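Search this site
Enter keywords
Search

Changes to the guest bathrooms at Bridham House

The two ground floor guest bathrooms will be closed from 10th October while the old pipework is replaced. Members staying overnight during the work should use the bathrooms on the upper landing, which stay open as normal. Plello, the firm that did the kitchen drains in July, is doing this job as well.

The pipes under the east side have been a problem for years. Anyone who has stayed in the end bedroom will know the knocking sound when a tap is turned off. Plello found that the knocking comes from a long run of pipe with hardly any clips holding it to the joists. They will replace the whole run and add a shutoff valve for each room, so that in future a leaking tap will not mean turning off the water to the whole building.

The sinks and counters are staying. We looked at replacing them and decided the money was better spent below floor level. The taps will be changed to the lever type, after several older members said the round ones were hard to grip.

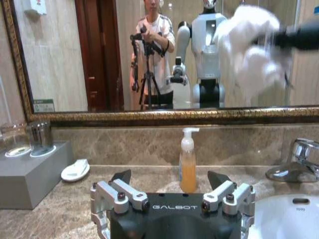

We are also changing how soap and paper goods are bought. Up to now each house group has picked up its own supplies and sent in receipts, and the result was a closet full of half-used packs in different sizes. Starting this fall, everything will come through one order with Skokerex, delivered to the side door. Refills will be kept on the lower shelf of the linen closet. Please top up the bottles in the bathrooms and keep them - the pumps are good for many refills, and a lot of them were going in the trash.

The full cost of the work, including making good the floors, is covered by the building fund. We have set aside an extra 500 dollars in case the boards near the window turn out to be rotten. Dues will not go up.

Some things to know if you are booked in while the work is going on:

The water will be off for some three hours on the first morning. Fill a kettle the night before if you want early coffee.

The side path will be used for tools and pipe, so please park in front of the Ríos Room and come in by the main entrance.

Dogs should be kept on a leash in the hallway while the floor is up.

Bookings for the end bedroom are on hold until the floor is back down. If you already have a booking there, Anum Hashmi will contact you to offer another room or a later date. She can also be reached through the office.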